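Commercial Kitchen Equipment Replacement, Skundell Site
Progress report to the grant office, 17/06/2021

Reporting period: May to date. The work covers reach-in refrigeration, the cooking line and the prep counters in the training kitchen. Refrigeration is complete. The cooking line is two weeks behind.

Thirteen units were specified. All of the reach-in cabinets have been set, leveled and logged for 337 hours of continuous running. Door gaskets on one bottom-mount cabinet were replaced under warranty by Limus.
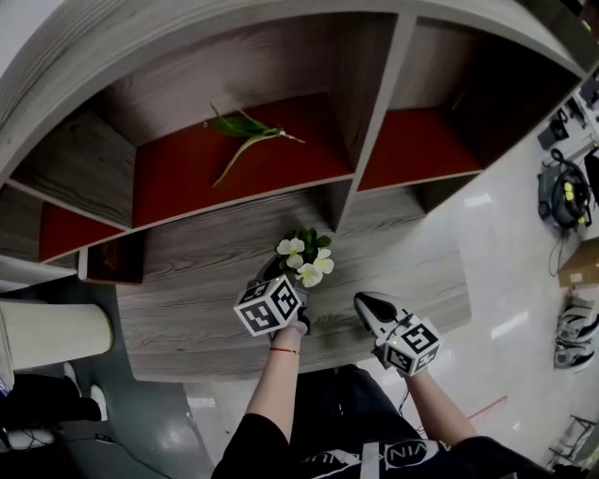
Gray wood-grain shelving with red-orange back panels.

The delay on the cooking line comes from the gas supply. The existing regulator was undersized for the new range and broiler together. Pavliuk has quoted for a larger regulator and a short run of new pipe. The added cost is $2,000 and can be met from contingency.
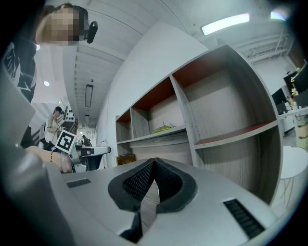

Oleg Warnusau

Hood airflow was tested with the old range disconnected. The reading at the front edge was 701 cfm, below the design value. The fan belt was slack and has been tightened. A second test will be run once the broiler is in position, with make-up air on.

Prep tables are on site but not connected. The drain line for the refrigerated prep table needs an air gap before inspection.

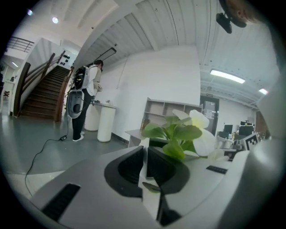
Electrical work for the prep tables is finished, apart from labels at the panel. Staff training on cleaning condenser coils and reading the temperature logs will follow the gas inspection. No change to the total award is requested.

Recent items
Walk-in cooler door heater: parts list
Fryer disposal and oil handling
Hood test method, revised

Comments (2)

linecook_b: Is the old range being scrapped or sold? We could use the grates.

R.T.: Check the belt again after a week. Ours went slack twice.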